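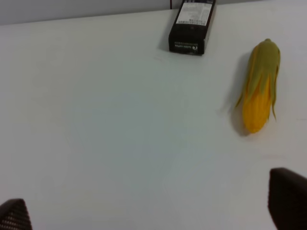 The Fladora open day at Perkgate
Posted August 20, 2026

Search this blog
Type and hit enter

I drove over to Perkgate for the Fladora open day and came home with a bag of ribbon ends and several pages of notes. Fladora makes wreath forms, paper garlands and the plain candle rings that a lot of us use for Advent. They open the workshop to the public once a year, in late summer, before the Christmas orders take over the building. I had missed it the last two times.

Parking is behind the old seed store, and the way in is by the side door on the canal side. The sign at the front still points to the loading bay, and several people went there first. Entry was free with a ticket booked ahead. Mine was number 216.

The tour starts with the wire room. Wreath forms begin as coils of steel wire, which get straightened, cut and bent around a wooden drum. The rings are welded by hand, one joint at a time, and then dipped in green or brown paint. I always assumed the green ones were coated in plastic. They are painted, and the woman running the dip tank said that is why the color rubs off if you push floral pins along the wire. She told us to wrap the form in ribbon or burlap first. I have been doing it the other way for years and picking green flecks out of white bows.

After that we went up to the paper floor. It is warmer up there and much quieter. Garland shapes are punched from stacked sheets, then strung on cotton thread by people sitting at long benches. Leaves, stars, eggs, hearts and small pumpkins all come off the same machine with a different die fitted. The eggs for next Easter were already being strung, because shops start asking for them in January. A full garland takes one person 9 minutes, start to finish, and the stringers rotate to packing after lunch to rest their hands.

I asked about the old oak leaf shape, the one with the deep notches. It was dropped because the points tore in the stringing. They still have the die on a shelf, and they may run it again in a heavier paper if enough people ask. If you want it, write to them. I already have.

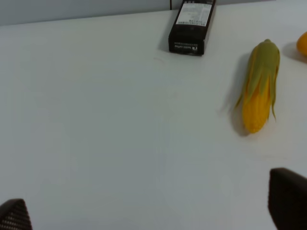
The ribbon talk

Gholamreza Dehghan gave the talk in the downstairs meeting room. He is from Najafi, the ribbon mill in Pristley that supplies Fladora, and he kept it practical. These are the parts I wrote down:

Wired ribbon should be stored on its roll, standing on end. Laid flat in a drawer, the bottom edge takes a kink that never quite comes out.

Velvet ribbon for outdoor wreaths needs a waterproof backing. Run a thumbnail across the back, and if it feels like cloth, keep it indoors.

Satin frays less when cut at a steep slant with very sharp scissors. He does not use a lighter on it and doesn't recommend clear nail polish, which yellows by the second year.

For a full bow on a front door wreath he uses eight loops and no tails, then adds the tails as a separate piece tied in behind. I tried this at home the next evening. It took me three goes, but the bow sits much flatter against the wreath and the tails can be replaced when they fade.

He also passed around samples of next year's colors. There is a lot of dull gold and a dark plum. The pastels are grayer than this spring's, and I liked the sage one best. The talk ran over, so there were only a few minutes left for questions. Someone asked about making bows for a whole church, and he suggested cutting every length first and tying them all on another day.

The seconds table

This is what most people had come for. Seconds are sold by the bag, and you take what you are given in the size you pay for. My bag had ribbon ends, a candle ring with a rough weld, and a star garland with the stars strung upside down. I will restring it. The line went out of the door and along the wall, and I waited almost 40 minutes. If the seconds are your main reason for going, do them before the tour.

Wreath forms were sold separately, off a rack at the back. The large ones had gone by the time I got there. I bought two medium ones for the harvest wreaths I plan to post next month.

There was tea and a plain sort of fruit cake in the yard, cash only. The toilets are up a flight of stairs, and I didn't see a lift, so phone ahead if that matters to you. Children are allowed on the paper floor but have to stay out of the wire room, so families were splitting up and swapping over at the stairs.

The next open day will be the same time next year, and tickets go on the Fladora mailing list first. I will put a note here when I get mine.
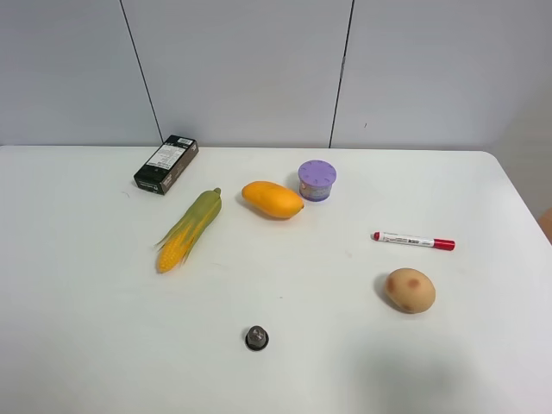
Chih-ming Cheung writes: I was there in the morning and the large forms were already low by the time my tour finished, so your advice about going to the seconds first is right. One addition on the candle rings. The rough welds file down in a minute with an ordinary metal file, and a dab of matte paint covers the spot. I did four of them for our Advent table. I would also like the oak leaf back, and have sent them a note.

Contact | Copyright 2026, all rights reserved | Back to top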